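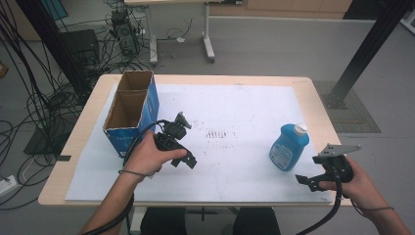
What can visitors see during an open day at the Nomholm Robotics Laboratory?

Visitors can watch staff teach handling tasks with hand-held grippers, speak with the people who run the work, and try the grippers at a supervised table.

Reading time: 2 minutes

About the Laboratory

The Nomholm Robotics Laboratory is the teaching and research unit of the Stilen School of Engineering. It studies how machines can learn to pick up, move and set down everyday objects from the example of a human operator. The laboratory is directed by Joana Seixas. Aishwarya Palaniappan is responsible for demonstrations and school visits.

The laboratory admits the public on its open days and receives school and company groups by appointment. The next open day will be held on September 18, 2025. The previous one, in July, was attended by 149 visitors.

Demonstrations

Each demonstration is given at a table by a seated operator who holds one gripper in each hand. The objects are ordinary household and packaging items, such as bottles and cardboard boxes. Staff explain how the operator's movements are recorded and how the recordings are used in training. The laboratory's library at present holds 2791 recorded tasks, and a selection is shown on request.

Groups are limited to 12 persons. Visitors under the age of 16 must be accompanied by an adult. Bags and coats are to be left in the cloakroom, and guests are asked to stay clear of floor cables at all times.

Partners

The open day program is supported by Flevotum, which has worked with the laboratory for four years. Leokadia Grabowska represents the company on the program board.

Arranging a Visit

Requests should be addressed to Jarosław Pawlak at the Visitor Office, Room 4, and should state the size of the group and any access needs. Written confirmation is sent to the person making the request.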